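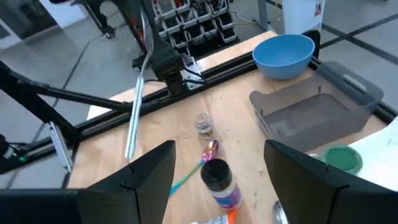 Our project looked at how many demonstrations a two-armed robot needs before a learned policy can sort mixed household items into bins. The group was Wajid Sial, Babita Tripathi and Jade Sugden, with Sheila Haslam supervising. We wanted objects that differ in shape and surface, so the set had a jar with a purple and blue label, a spoon with a thin teal handle, a small clear jar of gray glitter, and a light blue bowl. The glitter jar was Babita's choice. Clear containers had given the previous group trouble, and we wanted to know early if we had the same problem.

Collecting the Demonstrations

All examples were recorded by teleoperation. One person drove the arms and another kept the log, which we named Ferik after the shared drive it lived on. Operators swapped after every hour of driving. Jade reset the table between episodes from a printed list of layouts, so that no object started in the same spot twice in a row.

We recorded 704 episodes. Of these, 103 were thrown out. Most of the rejected ones had a dropped object or a pause of several seconds while the operator worked out a grip. The rest had missing joint data from one Thursday afternoon, when the logging script was writing to a full disk – a mistake we found only the next morning.
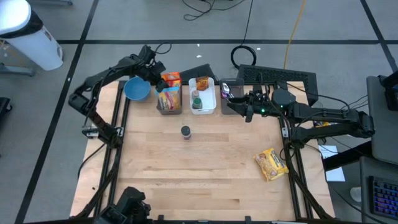
Why were the episodes with long pauses removed? A policy trained on them tends to copy the pause and stop above the object.

We kept episodes where the operator missed a grasp and tried again right away. Reece Kershaw, who ran the earlier Yeoman project, advised us to keep these, and we marked them with a separate tag in the log.

Labeling

Each kept episode got a one-line instruction such as "put the spoon in the bin." Wajid wrote the first 139 by hand and the others were filled in from the layout list. He then checked the filled-in lines against the video and fixed 3 that named the wrong bin.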